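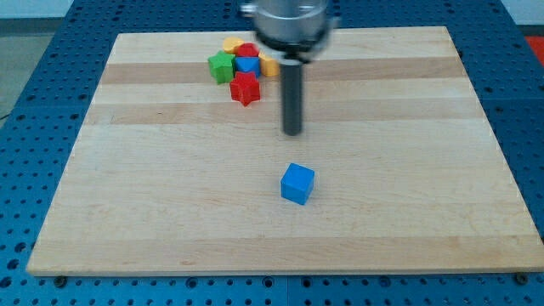 ## Caring for a Pearl Strand at Home

Pearls are softer than most gemstones and are easily harmed by perfume, hair spray and household cleaners. The steps below apply to knotted strands of natural or cultured pearls. They do not apply to loose pearls or to pieces with glued settings, which should be brought to the Durrani workshop.

### Before you begin

Set out a clean cotton towel, a small bowl of lukewarm water, mild soap and two soft cloths. Close the drain if you are working near a sink. Do not use an ultrasonic cleaner, ammonia or jewelry dip.

### Cleaning

1. Lay the strand flat on the towel and open the clasp.
2. Check the knots. If the silk is frayed, or if pearls slide between knots, stop and arrange for restringing.
3. Add one drop of soap to the water. Dampen a cloth and wring it out well.
4. Wipe each pearl separately, turning it as you go. Keep water away from the drill holes.
5. Wipe again with a cloth dampened in plain water.
6. Leave the strand flat overnight. Wet silk stretches if the necklace is hung.

### Storage

Keep pearls in a fabric pouch, apart from metal chains and faceted stones. Sealed plastic bags are not suitable for long periods.

### Restringing and appraisal

Strands worn weekly should be restrung every year or two. Requests received in January may take longer to complete. Any strand valued above $3,000 must be accompanied by a signed intake form, and insured return shipping is available for values up to $4,000. Questions about intake may be addressed to Dindo Soriano at the Durrani service desk.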